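春天整理手工角的这一页，本来四月就该贴出来，拖到了现在。原因说起来有点不好意思：东西摊开以后，我总是舍不得马上收回去。先是想看看下午的光打在上面是什么样子，后来又想，既然都铺开了，不如顺手把胶水也试一试，看看还能不能用，再后来就坐在地上剪起纸来了。家里有手工角的人大概都懂，收拾这件事开头很利落，十分钟以后就拐到别的地方去了。

常来的朋友知道，这个相册没有什么章法，专门放家里的小东西。厨房的抽屉、窗台上的瓶子、装扣子的铁盒，都在这里露过面。去年冬天那一页“Bognár 的线轴”来看的人最多，有读者留言说，她对着自己家的针线盒发了半天呆，然后把晚饭给忘了。我读到的时候笑出了声，又觉得很亲切。所以这回还是老样子，东西怎么放着就怎么拍，话多一点，慢慢看就好。

先交代一下这个角落。它在客厅和走廊之间，不算一间屋子，也不算一张桌子，是搬到 Rurkport 来以后一点一点长出来的。最早只有一个鞋盒，里面装着彩纸和剪刀；后来鞋盒换成了浅筐，浅筐又变成两个，再后来就有了固定的位置，谁从那里走过都要绕一下。家里来客人，常有人问要不要帮忙把这些挪开，我都说不用不用，绕一绕就好。绕过去的人多半会低头看一眼，看着看着就蹲下来，拿起一块什么捏一捏。

收拾的办法也很笨。我先把垫子铺开，再把筐里的东西一样一样拿出来放上去，放到哪里算哪里，不分类，也不摆整齐。等都看过一遍，心里有数了，再决定哪些回筐里，哪些该洗，哪些该送人。以前我试过边拿边分，结果每一堆都分得不对：胶水算文具还是算材料？杯子算餐具还是算工具？想着想着就累了。现在不想了，全都先请出来坐一坐，坐够了再说。

垫子是这套办法里最要紧的一样。有它在，东西就有了边界，再乱也乱在一块地方里，晚上累得不想收，把四个角往中间一提，第二天接着来。我很推荐大家都备一块，不用讲究，旧桌布、大毛巾都行，颜色最好素一些，小东西掉在上面容易看见。

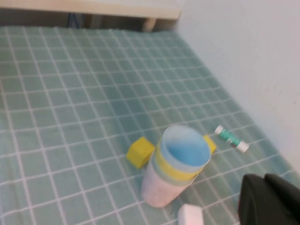 **文与图｜Braswood 小屋相册**
*2020年5月3日，Rurkport*

青绿色的格子垫上，粉、黄、蓝三层杯子叠成一小摞，一左一右有黄色的方块陪着，胶棒斜斜地躺在右边。我很喜欢这几种颜色凑在一起的样子，像一盒没拆封的水果糖。

杯子叠起来以后，最上面那只浅蓝色的口子敞着，中间的黄色只露出一圈，粉色的在最底下稳稳托着。这种一只套一只的塑料杯真是好东西，便宜，轻，摔了也不心疼，用完一套就只占一只杯子的地方。我们家的杯子从来不拿来喝水，专门干杂活。涮毛笔用它，装剪下来的碎纸用它，扣在桌上画圆也用它。说到画圆，我有一阵子到处找圆规，找了好几天没找着，最后拿杯口往纸上一扣，铅笔沿着边走一圈，圆得很！从那以后圆规就再也没买过。

粉色的那只我要单独夸一夸。它表面带着一点细细的斑点，颜色又淡，近看有点像草莓奶冻（写到这里忽然饿了）。杯子放在筐里的时候谁也不会多看它，拿出来搁在青绿色上面，一下子就显得很温柔。我常常觉得，家里很多东西并不是不好看，只是一直跟不相配的东西挤在一起。换一块底色，换一个邻居，它就精神了。

再说那块黄色的泡沫方块，胖乎乎的，边角有一点圆，挨着杯子，像是走累了靠一靠。泡沫方块在手工角里的地位比很多人想的要高。它不怕摔，搭高了塌下来也没有声音，午睡时间玩最合适。它还能当印章，蘸一点颜料往纸上轻轻按，印出来的方块边缘毛毛的，里面有细细的小孔，比画出来的有味道。按的时候不要贪心，颜料蘸多了会糊成一片，先在废纸上压一下，再往正式的纸上印，第二下、第三下往往最好看。印完要尽快冲洗，颜料在泡沫里干了就很难弄出来，我有过教训，那一块后来就一直是花脸。

胶棒是整个筐里使用率最高的，也是最容易出毛病的。毛病几乎都出在盖子上。盖子没拧紧，或者干脆不知滚到哪里去了，过几天再拿出来，头上就结了一层硬壳。遇到这种情况先别扔，把硬的那一层用小刀刮掉，下面的一般还是好的。要是整根都发干，我就把它归到“做拼贴打底”那一类去，涂在厚纸板上，粘得慢一点，也还凑合。每次收拾，我头一件事就是看盖子。白色的小盖子好好地扣在上面，心里便踏实了一大半。

还有一点关于胶棒的啰嗦话。有读者问过我，给小朋友用液体胶水好还是胶棒好，我的看法是两样都放，但先给胶棒。液体胶水太好玩了，挤出来会流，会拉丝，一拿到手里，手工就变成了挤胶水。这当然也是一种玩法，可是得专门留一个下午，垫子下面再铺一层报纸，大人心里也要先做好准备。平常的日子，一根胶棒就够了，转出来一点点，涂完转回去，盖上盖子，“咔”的一声，我特别爱听。

照片靠下的地方还露出一点白色，长方形的，刚好给整个垫子添了一块亮。手工角里白色的东西不多，白色也最容易脏，所以每回见到，我都忍不住想拿去水龙头底下过一遍。

格子垫上的白线也值得多看一会儿。铺得平的时候，它们规规矩矩；垫子稍微皱一点，格子就跟着歪一点，反倒有了生活的样子。我从前会蹲下来把每道褶子都抻平，抻完这边那边又起来了，后来就随它去。垫子有几道浅浅的折痕，不耽误任何事情。格子还有个用处，裁纸条的时候可以拿来对齐，纸边顺着白线放，剪刀走起来就不容易跑偏。当然，要做精细的东西，还是得用尺子，这一点我不敢打包票。

垫子远远的那一头，一直伸到家具底下的暗影旁边。凡是家里有矮家具的人，看到那道缝都会心里一动吧？笔帽、珠子、半块橡皮，都爱往那种地方去。我每个月用长柄的扫帚在底下划拉一回，划拉出来的东西先放在手心里认一认，认得出来的送回原处，认不出来的放进一个小罐子。那个罐子我叫它“等主人的罐子”，平时放在走廊的架子上，里头的住客来来去去，有一枚绿色的扣子住得最久，至今没有找到它是从哪件衣服上下来的。

**顺便记几件收拾时想起来的事**

杯子洗完一定要口朝下晾透了再套起来，里面还带着水就叠，会吸得死紧，拔的时候“啵”的一下，水溅一脸。真拔不开也不要硬拽，在外面那只上淋一点温水，等一会儿再轻轻转，多半就松了。

方块和杯子放在一起，可以玩的花样比分开多得多。把杯子倒过来当桌子，方块放上去当点心；或者几只杯子一字排开，把小块藏在其中一只下面，让人猜。这个游戏我们玩过无数遍，大人输得比较多，不知道是故意让着，还是眼睛真的跟不上了。

颜色也可以当作收拾的线索。黄的找黄的，蓝的找蓝的，小孩子对这个最有兴趣，比“把玩具收好”这句话管用。按颜色收进筐里，第二天打开，一眼看过去特别舒服，当然，也就舒服那么一眼。

筐子我建议用浅的。深筐装得多，可是底下的东西永远见不到天日，翻的时候又一定会全倒出来。我们现在用的两个浅筐是从 Braswood 老房子那边带过来的，边上的编条松了一处，拿麻绳缠了几圈，缠得不好看，倒是很结实。

贴纸和彩纸边角料，我都留着，留到放不下为止。剪剩的小条可以做链子，三角形的可以当屋顶，最碎的那些收在信封里，下雨天拿出来撒着粘，就叫“下彩色的雨”。去年有一张这样的画贴在冰箱上贴了好久，胶棒粘的，掉了一角，补了一回，现在还在。

那天下午收到最后，其实也没收进去多少。杯子留在外面了，说是晚上还要用；胶棒放进了铅笔盒；方块被拿去垫在一本画册下面，让画册立着。垫子卷起来，靠在墙边，第二天早上又铺开了。我站在走廊里端着茶看了一会儿，觉得这样也挺好，东西摆在外面，就是随时还要再玩一会儿的意思。

下一页想放厨房窗台，有几盆葱和一只缺了口的碗，如果这几天太阳肯出来的话。大家家里的手工角长什么样子，也欢迎在留言里讲给我听，讲长一点没有关系，我很有耐心，茶也是刚泡的。

[← 上一页：Bognár 的线轴] · [回到相册目录] · [下一页：厨房窗台（还在等太阳）]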